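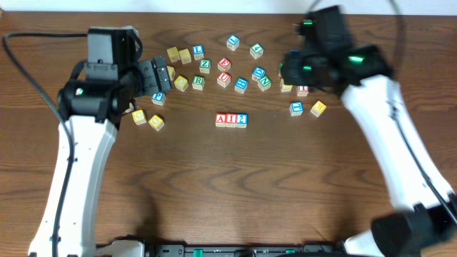
Two-arm block table, letters task. Left gripper near the pile, right one over the far side of it.

Rules for two arms working in one shared area?
Posted by Nabila Ngui, 13 March 2026

We run a tabletop setup with an arm on each side, facing each other, and a set of wooden alphabet blocks between them. The task is to spell short strings in the middle of the table. An operator drives the arms and we save the runs for training. We have 1,937 saved runs so far and four operators, and they all have their own ideas about what is allowed.

Some of them let both grippers go into the pile at once. Others park one arm completely before moving the other. The data looks like it came from different labs, and last week we had two gripper contacts, neither serious. I have been asked to write a one-page rule sheet before April. What do other groups put in theirs? I am mostly interested in who has right of way, and in how the blocks should be laid out at the start. We are also arguing over whether a row counts as finished if the other arm is still over the pile.

Svetozár Skála

I wrote the sheet for our cell at Bellis, so take this as one shop's practice.

Divide the table into left, right and middle. Each arm owns its side. The middle is shared, but only one gripper may be below clearance height there at a time. Clearance for us is 8 cm above the tabletop. The arm that is already down has right of way, and the other one waits above the line or on its own side. If both arrive together, left goes first. It doesn't matter which side you pick as long as it is the same for every operator.

Keep the build area apart from the pile. In your picture the "AI2" row sits clear of the other blocks, and I would make that a written rule with a minimum gap. Ours is 4 cm. Without a gap, somebody reaches for a loose letter and drags the finished row with it.

Limit speed over the pile. Your right gripper is blurred in the picture. That may only be the shutter, but check what the logged speed was. We use one limit for open space and a lower one for anything over the blocks.

For finished, we say the row is in place, both grippers are open, and both arms are back on their own sides. A run that stops before that is marked incomplete and kept in a separate folder.

One more item for the sheet - cables. Have the operator move each arm through its full reach before the first run of the shift and watch that the cable doesn't catch or lie across the blocks.

None of this replaces a risk assessment. If people reach in to reset the blocks, write down that motion is disabled first, and how. A paused program is not enough on our site.

Hadi Kassab

just use the collision check in Cletolex, we turned it on and stopped worrying about zones

Anas Sayegh

The collision check is worth having but it only knows about the arms. It won't see a block held in the fingers unless you add it to the model, and held blocks were what touched in our case. I'd keep the zones as well.

On layout, don't over-tidy. We started with a fixed grid and the policy was useless on anything else. Now the sheet says scattered, flat on the table, no stacking, all within reach of at least one arm. Mixed angles are fine. We take a still before each run so that a bad start can be thrown out later.

Nabila Ngui

Thanks. The wait-above-the-line rule is going in, and so is the 4 cm gap. I'll check the speed logs on Monday and try the left-first rule with two of the operators before I give it to everyone.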